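Flelow forum > Automation at work > Two-finger grippers and what happened to the pick bench

torvald_m
Posting our numbers because the vendor summaries leave out the staffing side. Site is a contract handling shop, housewares and catering disposables. One arm, two-finger gripper, running trial picks against soft backgrounds since October. Cloth was chosen by Ánh Khúc, who runs the bench. Dark, wrinkled fabric under light items is the case our customers send most often.

Before the trial the bench had operators picking and one person checking. Now the same people reset items, label failed grasps and clear faults. Target is 600 attempts a shift. We reach it on white rigid items and miss it on anything that folds.

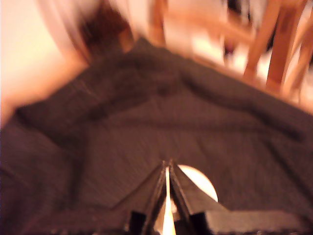
The approach phase takes most of the labeling time. An operator has to mark the point where the fingers were committed, and two operators will mark it differently. We had 229 disputed labels in the first month. Pay grade did not change, although the job did.

pallet_jackie
What happened to the checker?

torvald_m
Same person, now signs off the labels. Less walking, more screen. She asked for a second break in the afternoon and got it.

rk_bratu
We did this at Bratu with the Voruser controller. I disagree that the job changed much. Reset is still manual handling. Our people lift and place the same items they did before, only at the pace of the machine. Call it what it is.

torvald_m
The pace is the part I would dispute. Here the operator releases each cycle. If your controller starts the next one on a timer, that is a configuration choice.

rk_bratu
Management's choice, yes. 17 seconds between cycles and it was not discussed with the floor.

pallet_jackie
Then it's a scheduling complaint and the arm is incidental. Same argument we had over conveyor speed at Pornden.

ohmslaw_dee
Back to grasps. What do you do about lidded items? Ours get rated as good holds and then the lid comes off at transfer.

torvald_m
We grip the body, low, and leave the lid alone. Operators worked that out before the engineers did. It went into the procedure with no credit on the sheet, which caused some bad feeling. 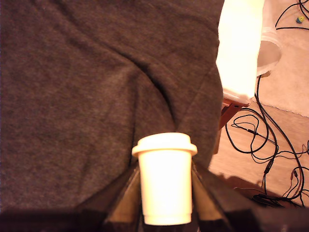
Finger force is set per item class. Cups with thin walls get the lowest setting and a slower close. It costs time, and the shift target was never adjusted for it. I have asked for 30 percent off the target on days when cups are the main item. No answer yet.

rk_bratu
You won't get one. Put the operators' names on the procedure first, that costs them nothing.

ohmslaw_dee
Can you post the force table?

torvald_m
Not the full one. I'll ask Ánh if the cup rows can go up.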